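Notes Cirkena, mer. 13 octobre (Ngọc Đinh)

1. Intro, vite
Kit de livraison Somitz : châssis, caméra basse, logiciel Nudwood. 4 roues, 11 kg à vide. Dire le prix tout de suite, sinon on me coupe.

2. Le terrain
Rue droite, bordures des deux côtés, contre-jour au fond. Bandes d'ombre sur l'asphalte : insister, c'est là que les clients posent des questions. Poteau noir et blanc à droite, bon repère. Caniveau = piège a roues.
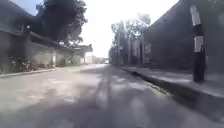
3. L'offre
Location ou achat. Forfait 500 euros par mois, cartographie comprise, max 141 rues. Lã veut une démo avant de signer, donc pas promettre de date !! Ne pas oublier la garanti batterie. Puis questions.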